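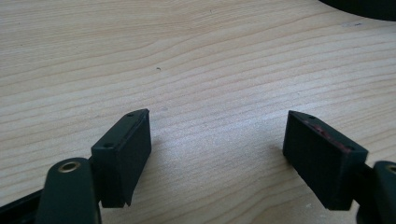 COMMUNIQUÉ DE PRESSE

Les ateliers Văn ouvrent leur table d'hôtes à Lerside et lancent une saison de dîners de quartier

Lerside, juillet -- C'est avec beaucoup de joie, et un peu de trac aussi, que la maison Văn annonce l'ouverture de sa table d'hôtes dans l'ancienne mercerie de la rue du Lavoir, à Lerside. Les habitués du marché connaissent déjà ses bouillons et ses galettes de riz ; ils pourront désormais s'asseoir, prendre leur temps et, pourquoi pas, faire connaissance avec leurs voisins de banc.

Le projet est né il y a trois hivers, au-dessus d'une marmite qui n'en finissait pas de mijoter. Tài Văn, qui cuisinait jusque-là pour les marchés de la vallée, cherchait un lieu où servir les plats de sa grand-mère sans les enfermer dans des barquettes. Vy Huỳnh, son associée, cherchait de son côté un local assez lumineux pour y donner des cours. La mercerie était à louer, le toit était sain, et le reste a suivi -- avec quelques détours administratifs que nous épargnerons aux lecteurs.

« Nous voulions une salle où l'on puisse venir seul sans se sentir seul, explique Vy Huỳnh. Chez mes parents, on rajoutait toujours un bol au cas où quelqu'un passerait. J'aimerais bien que cette habitude-là s'installe ici. »

La souscription lancée au printemps a réuni 575 contributeurs, de Lerside mais aussi de Jirnbridge, notre ville jumelle, dont plusieurs familles ont promis de faire le voyage. Que chacun et chacune trouve ici l'expression de notre gratitude la plus sincère !

La carte changera au fil des arrivages : soupe aigre aux tomates et à l'aneth, aubergines grillées à la ciboule, porc au caramel, et pour finir une crème de maïs au lait de coco que Tài Văn refuse obstinément de retirer du menu, même en plein été. Les herbes viendront du potager partagé du Wuvar, à deux pas de l'écluse. Un menu sans viande sera proposé chaque soir.

Le premier dîner de quartier se tiendra fin juillet, à partir de 19 h 30. Ces soirées auront lieu une fois par mois et compteront huit rendez-vous jusqu'au printemps. Les enfants sont les bienvenus, les instruments de musique également -- dans la limite du raisonnable et du sommeil des riverains.

Les cours de cuisine de Vy Huỳnh reprendront en septembre, le matin, par petits groupes de huit personnes. Les inscriptions se prennent sur place, aux heures d'ouverture, ou auprès de l'équipe sur le marché.

Contact presse : Vy Huỳnh, maison Văn, rue du Lavoir, Lerside. Les journalistes qui souhaitent visiter la cuisine ou goûter la crème de maïs sont invités à se signaler quelques jours à l'avance.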